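그리퍼를 손에 쥐고 일한 지 다섯 달

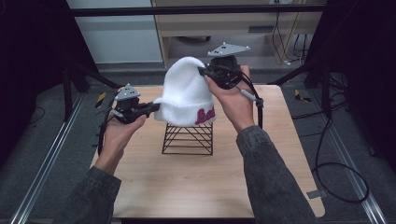 양손 그리퍼로 흰색 니트 비니를 잡은 모습. 가운데 검은 것은 금속 진열대.

우리 회사는 모자와 소품을 포장해서 매장으로 보내는 곳이다. 5월부터 Suvo 작업대에서 로봇에게 가르칠 동작을 녹화하고 있다. 원래 내 자리는 검품이었다. 지금은 오전에 검품, 오후에 녹화를 한다.

지난달 내가 녹화한 건 1069회였다. 처음에는 하루 62회도 힘들었는데 요즘은 77회쯤 나온다. 니트는 세게 집으면 모양이 눌리고 약하게 집으면 빠진다. 손으로 할 때는 생각도 안 하던 부분이다. 케이블이 소매에 걸리는 것도 아직 불편하다.

검품 쪽 인원은 다섯 명 그대로다. 다만 빈자리가 나도 새로 뽑지 않는다고 들었다. Cluvport 창고는 야간 조를 없앴고, 그쪽 사람들은 주간으로 옮기면서 수당이 줄었다. 우리도 그렇게 될지는 모르겠다. 팀장은 내년 계획이 안 나왔다고만 한다.

몸은 좀 편해졌다. 상자를 드는 일이 줄어서 허리가 덜 아프고, 대신 손목이 뻐근하다. 녹화 수당은 따로 없어서 다음 면담 때 물어볼 생각이다.

다음 주부터는 장갑으로 넘어간다.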